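Cómo cuidar una mesa de madera clara con aceite y cera

Desde que publiqué lo de las sillas me escribís mucho preguntando por la mesa, así que vamos con ella, que además es un trabajo de lo más agradecido (y relajante, si os gusta el olor a cera tanto como a mí).

Primero, quitad el polvo con un paño de algodón apenas húmedo y pasad otro seco enseguida. Nada de estropajos, por favor, ni de esos limpiadores con amoníaco que dejan la madera tristísima.
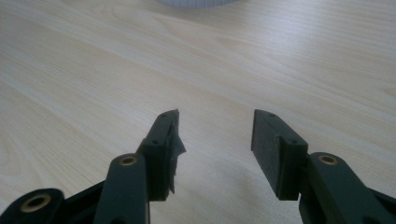

Después toca lijar a mano, con grano fino y siempre siguiendo la veta, aunque se curve. Sin apretar – la lija trabaja sola si le dais tiempo. Retirad bien el polvillo y mirad la superficie de lado, con luz de ventana, para encontrar los arañazos que queden.

Para el aceite basta una cantidad pequeña en un trapo limpio. Extendedlo, esperad 30 minutos y retirad todo lo que la madera no haya bebido. Mi amiga Citlali Magaña lo deja más rato y luego se queja de que le queda pegajosa, ¡no me extraña!

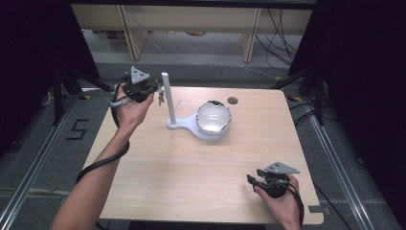 La segunda mano puede ir al día siguiente, y la cera cuando el aceite haya secado del todo. Yo doy dos capas muy finas y saco brillo con un calcetín viejo de lana. Repetid el encerado cada 4 meses si coméis a diario en ella, o en diciembre, antes de las visitas, si la usáis poco. Los trapos con aceite, extendidos al aire hasta que sequen, nunca hechos una bola, que pueden arder solos.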